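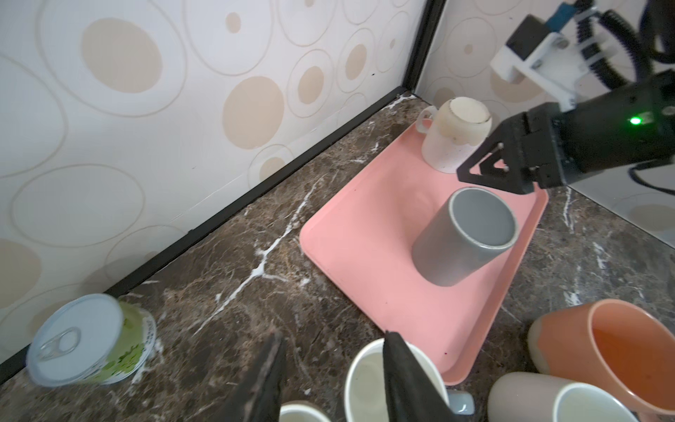

Page last changed in January

I'd been meaning to talk to Tuulikki Rantala for ages. She ran the night desk at the Aaltonen ferry office for years, then gave it up to write walking guides to the coast round Nornonden, and I've worn out two copies of the first one. She told me to come on Saturday at ten and to bring decent shoes, so I thought we'd be off up a hill. We got as far as the kitchen table and stayed there till gone one!

"I never planned a book," she said. "I was writing directions for my cousin Helmi, who gets lost in car parks." Helmi Karppinen still tests every route, and if she goes wrong at a gate, the page gets rewritten. The chapter on the Rirnero path went through this so often that Tuulikki stopped speaking to her for most of a spring.

The first printing was 400 copies, paid for out of her savings. I asked if she'd been nervous and she laughed at me. "I had them stacked in the hall. You had to go sideways to get to the bathroom." Then a bookshop in town took a box, and asked for another, and the second printing was 2,000.

We had more tea at that point – she makes it strong enough to stand on – and got on to maps, which she has opinions about.
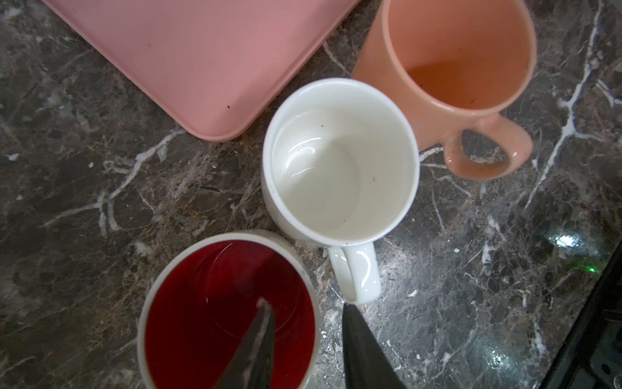
On maps and getting lost

"People look at the phone and miss the wall," she told me. "I write 'keep the wall on your left' and they're looking for a blue dot." She draws all her own maps in pencil and Marta Levchenko inks them. They argue over how to show bogs (Marta likes little tufts, Tuulikki wants the word BOG in capitals, and having gone in up to the knee near the old quarry, I'm with Tuulikki).

The new guide has a walk up to 424 metres, her highest yet. "It's slow going and there's no café," she said. "Put that in, please, I get letters."

She's hoping to have it out before the summer ferries start. Helmi has three routes left to walk.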